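Why I still write letters

1/30/20

I've been meaning to write this one since October, when I moved the big box of letters down from the loft and made the mistake of opening it on the landing. I sat there until my feet went numb. If you've ever kept letters you'll know how it goes. You pick one up to see who it's from, and an hour later you're reading about somebody's boiler from years ago and feeling quite involved in the whole thing.

I grew up in Clarnside, and when I was eleven my best friend's family moved to Nerness. It isn't far on a map but there were two buses and a ferry in between, and to us it might as well have been the moon. Our mothers gave us a packet of airmail paper each (we didn't need airmail, I think it was on offer) and told us to get on with it. So we did. She wrote in green ink and drew a little border round every page, and I wrote in whatever pen was in the kitchen drawer and apologised for my handwriting in the first line of every single letter. I still do that, I'm afraid.

We kept it up right through school, through her wedding and mine, through three house moves on her side and one on mine. There are 324 of hers in the box. I did count them, because my niece was helping and she wanted to know, and then she wanted to know how many I'd sent back, and my friend very kindly went and looked in hers. She has 491! I was mortified. It seems I've been talking over her on paper for most of my life, and she says she never noticed, though I think she's being nice.

What I love about a letter is that there's no hurry in it. When I'm on the telephone I can hear myself rushing, and I come off it remembering the thing I'd rung to say. With a letter I can get up and put the washing out and come back to the same sentence. I often write one over 5 days or so, a bit each evening, and you can tell where the joins are - the pen changes, or I've said "well, it's raining again" when I'd said the very same at the top of the page. I used to copy them out neatly before posting. I gave that up years ago and I don't believe anyone has suffered.

People ask me what on earth there is to say, and the answer is nothing much. My friend's best letter, the one I'd save if the house were on fire, is four pages on trying to return a pair of curtains to Espinoza in the high street and coming home with a different, worse pair of curtains. Nothing happens in it at all. But I can hear her voice in every line, and I can see the shop as it used to be, with the bell on the door and the bolts of cloth piled up to the ceiling. It closed long ago. I'd forgotten about that bell completely until I read the letter again.

As for what I write with, I'm not fussy, though I've come round to Fidska pads for the paper. It takes ink well and doesn't show through, so you can use both sides and save on the postage. I like a plain sheet with a lined one tucked underneath to keep me straight. And I need a proper table. I've tried writing on my knee in the good chair and it comes out looking like something written on the ferry in a gale.

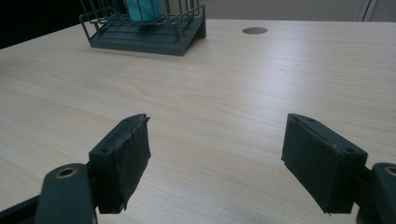 The hardest part is starting again when you've let it slide. I had a cousin I owed a letter for nearly two years, and the longer I left it the longer I felt it had to be, until in my head it was a letter of 3,000 words with a full account of myself and a decent excuse. In the end I sent a postcard with a heron on it that said sorry, how are you, we've had the kitchen painted. She wrote back by return and didn't mention the two years once.

So if there's somebody you've been meaning to write to, do send them something, even if it's only the heron. Use the pen in the drawer. Tell them what you had for tea and what the neighbours are building and whether the cat has forgiven you for the vet. They'll want to know, I promise you, and one day somebody may sit on a landing and want to know all over again.

I've got one of my own to finish tonight. I'm on page three and I've only got as far as the weather. The last post goes at half past five from the box by the chapel, and I've missed it twice this week already, so I'd better stop here and find a stamp.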